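Hard water and the dishwasher, continued

The softener setting on my dishwasher goes from 0 to 7, and the manual gives one line of guidance for each step. I ran it at 3 for most of a year on the strength of a number from the old apartment in Falmont. Lulport water is much harder than that. By December every glass in the cabinet had a gray film that vinegar took off and the next wash put back.

The utility publishes hardness as calcium carbonate in milligrams per liter, one figure per supply zone. My zone is blended from two wells and the reservoir, and the ratio changes with the season, so the published figure is a yearly mean and of limited use. I bought a drop-count titration kit and tested the kitchen cold tap before breakfast and again at 9 p.m. The evening samples came out harder every time. I assume a pump schedule. Bayu Osman, who used to work in the lab at the treatment plant, thinks it has more to do with which tank the hill is drawing from. He has not talked me out of the pump schedule yet.

The strips that came with the machine are close to worthless for this. They have four color fields, the top field covers everything above "hard," and the difference between the third and fourth is hard to judge under a warm bulb. The drop kit is slower but has a clear end point: red to blue, no purple left. Rinse the vial with the sample water first. I skipped that twice and got readings that were low by a full drop.

Salt is the other half. The reservoir in my machine takes 800 grams when empty and the low-salt light is a float switch, so it reports the level of undissolved salt only in a loose sense. With the setting at 5 I was refilling far more often than the chart in the manual suggested. I started weighing the bag before and after. The last refill was 700 grams, with the light on for two cycles beforehand.

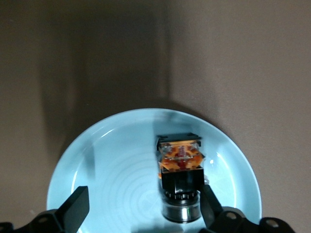
Page 5

Rinse aid muddies any comparison, and I should have shut it off at the start. It lowers the surface tension so water sheets off and leaves less behind to dry, which hides a softener that is set too low. I turned the dispenser to its minimum and washed the same six tumblers for two weeks at each setting. At 4 there was a film by the fourth wash. At 5 there was a faint one near the base, visible against a dark cloth. At 6 I could not find any.

Going higher has a cost. Very soft water with a strong detergent will etch soda-lime glass over time, and etching does not come off. The test is simple enough – wipe a dry patch with citric acid solution, and if the cloudiness stays, it is damage to the surface. Two of my older tumblers failed. They were probably like that before I moved.

Dorota Brzozowska wrote in after the last post to ask about all-in-one tablets, the Tefera ones in particular. I used them for a month. They contain a phosphonate that keeps calcium in suspension, and the packet claims no salt is needed up to a stated hardness. My tap is over that limit in the evening and under it in the morning. I have gone back to powder, which I can dose by weight.

Still open: the regeneration cycle. The service sheet implies the machine regenerates after a fixed volume of water that depends on the setting, but gives no table. I have a cheap flow meter on the inlet hose now – mounted before the shutoff, so it can stay there – and will log it until I have enough cycles to see the extra draw.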